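Skania hand-held gripper: a visit to the Skituvberg demo room

Skituvberg rents out data collection kits by the month, and in October I went to see the one they sell most, the Skania. It is a two-finger gripper you hold and work yourself, with a camera on it, and the recordings go to train an arm later. We are choosing between this and the Krajčí unit for our own bench. The demo task was a hairbrush and a mesh pen cup.
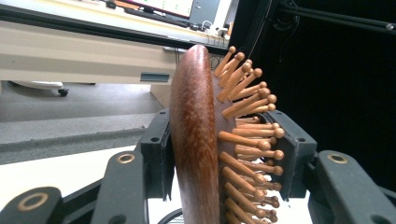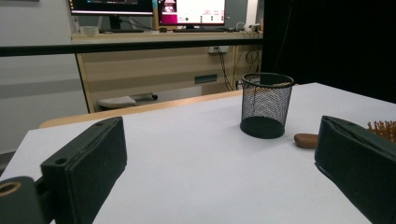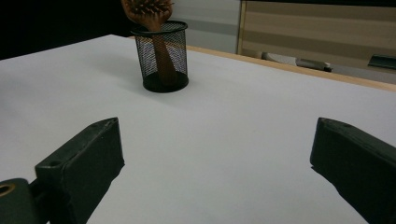

Visit reports, issue 6, page 30

Kha Mạc ran the session. He talked for a few minutes about the rental terms and then handed the gripper over, and I had it for most of the morning.

The brush is a fair test. The back is polished wood, rounded and glossy, and the other side is all pins with ball ends. If you close on it side-on, one finger gets the smooth back and the other gets the pins. I found it easier to come in slowly and let the fingers settle before lifting. Coming in fast, I turned the brush in the grip twice and had to put it down and start again.

Getting it into the cup took more practice. The handle goes in first and the head stays above the rim, so you need to tip your wrist further than feels natural. Kha Mạc suggested lowering the handle until it touches the base and only then opening the fingers. I did it that way for the rest of the visit.

The view from the camera is wide. With the fingers open you get both tips, the table between them and a good deal of the room behind, desks and monitors included. I asked if the background matters. He said customers who want a clean background hang a curtain, and the ones who don't care leave the office as it is.

The fingers are blocky and dark, and the set I used had scuffs and light scratches along the edges. Replacement fingers come in packs of 3 and are fixed with screws. I changed one myself with the key supplied and it took 9 minutes, most of it spent finding the right hole.

The recordings go into Clurkska, their review software. You trim the start and end, mark failed attempts and export. It worked, but the export menu is hard to find and there is no undo on a trim. I was told undo is planned and was not given a date.

Rental is for 3 months at the least, with training for one person included. A second person costs extra. The Krajčí can be had for a single month, but you set it up yourself from the manual.

I have asked for a quote on two Skania kits, with spare fingers, and will add it to this page when it comes.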